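Notebook, April, morning

Continued from the last page, where I ran out of space in the middle of the shrinkage table. I have copied the table again in the back of the book, so please use that one. The old one has a mistake in the second row, I divided by the fired length and it should be the dry length.

Subject this week is still the white casting slip made with Grollel. We have two problems and I try to keep them apart. The first is that the slip gets thick in the bucket overnight. The second is the small pinholes near the foot of the tall cup, which we see only after the glaze firing. Kjell thinks they have the same cause. I am not convinced yet, but I write his opinion here so that it is not lost.

Slip first. I mixed a new batch yesterday with the same recipe as before, only the water was weighed and not poured by the jug. After one hour of mixing it ran from the stick in a thin continuous string, and I was happy with it. This morning it had a skin and below the skin it was like yogurt. I stirred by hand for 11 minutes and it became liquid again without adding anything. So it is thixotropic and it is not short of water. I think in the past we have added water at this point every time, and then a little more deflocculant to correct, and then the batch was spoiled slowly by us.

Rule for now: in the morning stir first, wait, measure, and only then decide. If you add something, write it on the lid with the grease pencil. The initials also.

Specific weight I measured with the small cylinder, three times, because I do not trust the first value when the cylinder is cold from the shelf. The values agreed well. The viscosity cup gave 26 seconds after stirring. I would like it a little faster for the tall cup but it is good for the bowls.

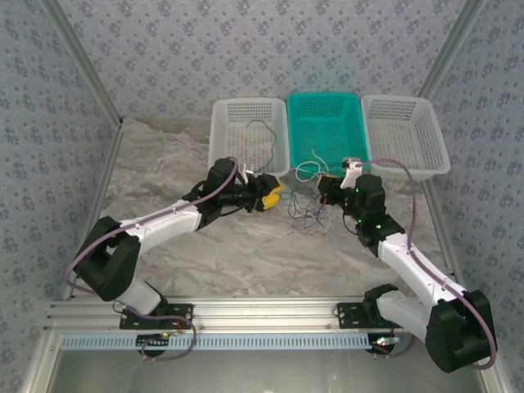 Two Robot Arms, Three Baskets and Tangled Wires

Molds. The plaster of the tall cup is getting tired. In the upper half the wall builds nicely, but near the foot it is slow, and when I open the mold the foot is soft and takes fingerprints. I cast four cups from this mold, one after another, with the same waiting time. The first was good, the second acceptable, and the last two I put back in the reclaim bucket. This tells me the plaster is saturated at the bottom and does not dry fully between days. It stands directly on the shelf, and the shelf is painted wood, so no air can come from below.

I have now put two wooden strips under each mold. Please do not take them away, they look like rubbish but they have a purpose. Also do not put the molds on top of the kiln to dry them faster. We did this last winter and the edges became powder. Plaster bits in the slip make trouble later, and one cannot sieve all of them out.

Drying room. The Tralteck dehumidifier was full again in the morning and had switched itself off. I do not know at what time this happened, so I cannot say how long the pieces were without it. I emptied the tank and wiped the float. If somebody is the last to leave in the evening, empty it also when it is only half full.

Bisque. Fired overnight to cone 04, normal program, slow until 700 degrees and then faster. All pieces came out whole. One bowl has a hair crack from the rim, 11 millimeters long, at the place where I trimmed it too dry. This is my fault and not the fault of the clay. I keep the bowl for glaze tests.

Pinholes. Here I only have thoughts and no result. Possible reasons, as I see them:

Air in the slip from mixing too fast. I saw bubbles on the surface after the long mixing, and the bucket was used immediately. The new batch has rested a night, so if air is the reason we should see fewer pinholes.

Pouring down the wall of the mold. I pour in the center, Kjell pours along the side. We should both pour two cups and mark them.

Bisque too fast in the lower part, so that gas still comes out under the glaze. Then I would expect holes everywhere, and they are mostly at the foot.

Glaze too thick at the foot. When we dip with the tongs, the glaze runs down and collects there. This is the simple explanation, and I should have checked it before all the others. I scratched the raw glaze with a needle on one cup and it is clearly thicker below - nearly double, by eye.

For the next glaze firing I will prepare the cups in two groups, half dipped as usual and half dipped and then turned upside down for the run. Same shelf in the kiln, mixed positions. The Khurana clear and nothing else, no color, otherwise we discuss the color again for the whole afternoon.

Small things. The 200 mesh sieve has a loose corner, I glued it but it needs a day. The Ceron order is still open, we wait for sodium silicate and for the new sponges. The old bottle of silicate has crystals at the neck, do not scrape them into the batch.

Afternoon, added later: Kjell Løken came by and poured his two cups, along the side. Marked K on the foot. Mine are marked with a dot. The slip was at 26 seconds again at lunch time, so it holds well during the day when it is stirred now and then. Cups to be opened tomorrow, foot first, with dry hands.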